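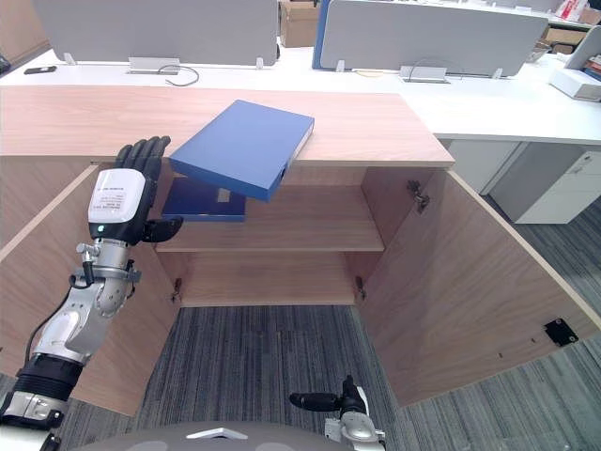
Fig. 1. Blue box-files and the upper shelf, cabinet doors open.

3. Storage trial

Our brief was paper storage for a small shared office, working title Skotura. The question was dull but useful – can a low two-door cabinet take the box-files everyone dumps on desks, and can you still get at them?

Files went in lying flat, not upright. Upright is better for reading labels but the Vullach planning sheet says shelf height has to clear the file by a hand's width, and we hadn't allowed for that. Flat it is. Downside: stack them and the bottom one is a pain to get out.

Things noted at the time, copied from the log:

Doors need to go right back before you start. Half open = scraped knuckles.
Lower compartment left for bigger stuff. Not tested, ran out of time.
Striped carpet is fine underfoot but makes the cabinet hard to slide.

We did 33 placements over one Sunday afternoon, 8 of them redone becuase the file ended up crooked.
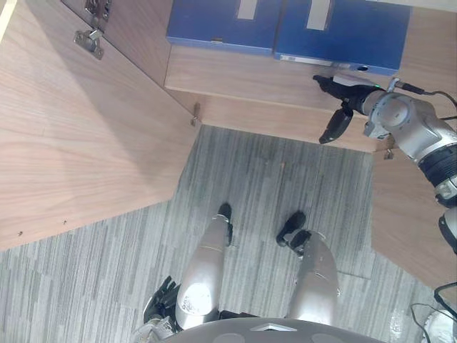

Side by side works better than stacked. Labels facing out, front edges lined up with each other if you can be bothered. A bit of overhang at the shelf edge helped for grabbing, too much and the file tips. We never measured how much is too much – should of done, see section 4.

Labelling: the Idine scheme (year, then topic) was quicker to read than the Yammine colour codes, which are no use when all your files are blue. Would drop the colours next time.

Still to do: lower compartment, heavier files, a proper timing sheet.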